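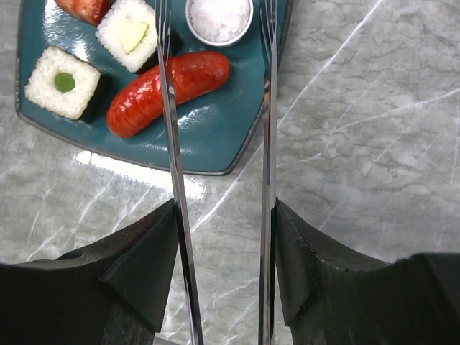 Fig. 1. Sushi squares and sausage on the square plate.

Section 3: Laying out the play food

Before you start, wipe the plate and let it dry. Lids come off the tins first and go flat on the table.

1. Set the square plate near the middle of the table.
2. Take the food pieces out of their containers.
3. Place the sushi squares rice side up, close to the rim.

CAUTION: Small pieces are a choking hazard. Not for children under 3.
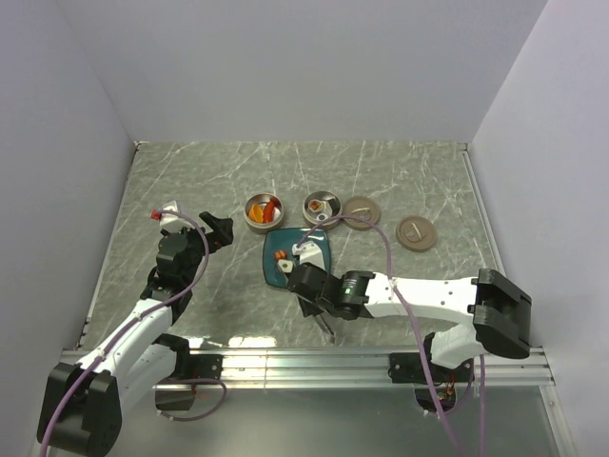

Senga Kinnear wrote to us that she sets out all the containers behind the plate before any food goes on it, and that her grandchildren find the pieces faster that way.

4. Add the sausage. It can lie straight or at an angle.
5. Put the small bowl and the dish on last. 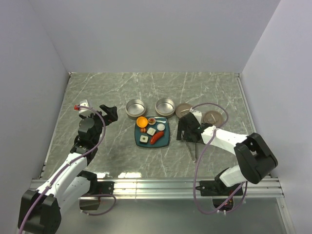 6. Leave a little space between pieces so small fingers can pick them up.

Note: The glazed plate can chip. Lift it with both hands, and clear the food off before moving it.
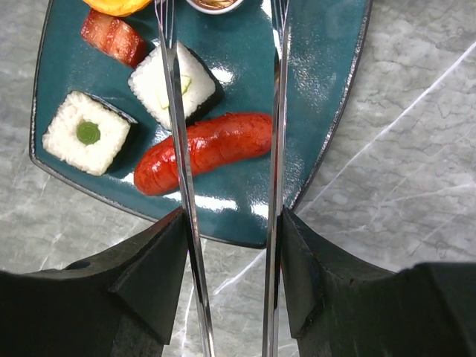 Fig. 4. Sushi squares with the rice facing up, sausage alongside.

To put the set away, see Section 8.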